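Houseplant Orders and Care: Common Questions

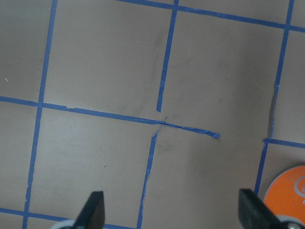 Blue painter's tape marks out squares on a flat work surface.

When do you ship?
Orders placed by 2 p.m. on Monday go out the same day. Later orders leave the next morning. We do not ship to Mosquera addresses on weekends.

What size pots do you sell?
Trerkik nursery pots come in 9 cm, 13 cm and 18 cm. The size is measured across the top, inside the rim.

My plant dropped leaves after it arrived. Is it dying?
Probably not. Most plants lose a few leaves after a move. Keep it out of direct sun and wait two weeks before you repot.

How often should I water?
Push a finger into the soil. If the top inch is dry, water until it runs out of the bottom, then empty the saucer. Snake plants and other succulents need much less – let the soil dry out all the way.

Can I use Stulent potting mix for orchids?
No. It holds too much water for them. Use the Stasix bark mix instead.

Do I need to feed in winter?
Most houseplants can go without from November until spring. Plants under grow lights can have a half-strength feed once a month.

Are your plants safe for cats?
Some are. Look for the pet note on each product page. Pothos, peace lily and dieffenbachia should be kept away from pets.

Can I return a plant?
We don't take plants back, but if yours arrives damaged, send us a photo within two days and we will replace it. Unused pots can be returned.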